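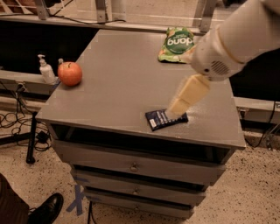 Gray drawer cabinet with snack items and pump bottle on the top.

Bedo Drawer Cabinet: Frequently Asked Questions
Bralingate Workplace Storage. Last revised 15th September.

What may be kept on the cabinet top?
Small items in daily use: fruit, wrapped bars, a pump bottle. The top is a work surface first. Anything not used during the day goes in a drawer or in the open recess under the top.

Can food and soap share the surface?
Yes, if the food is wrapped or has a skin that will be washed before eating. Stand the pump bottle at a back corner, nozzle turned away from the food. Cut fruit and open packets should not be left on the top at all.

What is the open recess for?
Flat items: paper towels, a folded cloth, a tray. It has no door and collects dust at the same rate as the top. Food should not be stored in it.

Which drawer should hold what?
Upper drawer: snacks and napkins. Middle drawer: cleaning supplies, sponges included, once they are dry. Bottom drawer: heavy or seldom-used items. Open one drawer at a time. Two loaded drawers pulled out together can tip the cabinet.

How is the top cleaned?
1. Move the items to one side.
2. Wipe off loose dust with a dry cloth.
3. Wipe with a damp sponge and a drop of dish soap, working from the back edge to the front.
4. Go over the surface with a clean damp cloth, then dry it.
5. Move the items across and repeat on the other half.

Do I have to clear everything off first?
No. Wiping one half at a time is enough for weekly cleaning. Clear the top fully when something sticky has been spilled, and wipe the undersides of the items before they go back. A ring left by a pump bottle is usually dried soap and comes off with warm water.

Which sponge should I use?
A plain soft one. Do not use scouring pads, steel wool or powder cleaners. The Falari cleaning kit contains suitable sponges; so does any grocery store.

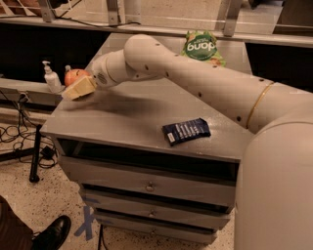 Dalal Hamdan writes: The corners are where I always lose time. A flat sponge leaves a line of dust along the back edge, so I now fold a thin cloth over one end of the sponge and run that along first. Could this be added to the steps? Also, scuffs on ours did not come out with dish soap.

The cloth method is fine and may be used before step 3. Scuffs are a separate matter. Marks that sit on the finish can often be lifted with a damp cloth and a little baking soda, rubbed lightly for about 2 minutes. Marks that can be felt with a fingernail are scratches and will stay.

How often should the knobs be wiped?
Every time the top is wiped. They are handled more than any other part.

Does this page apply to the Boros cabinet?
The cleaning steps do. The drawer advice does not; the Boros has a separate loading sheet, to be reissued in November.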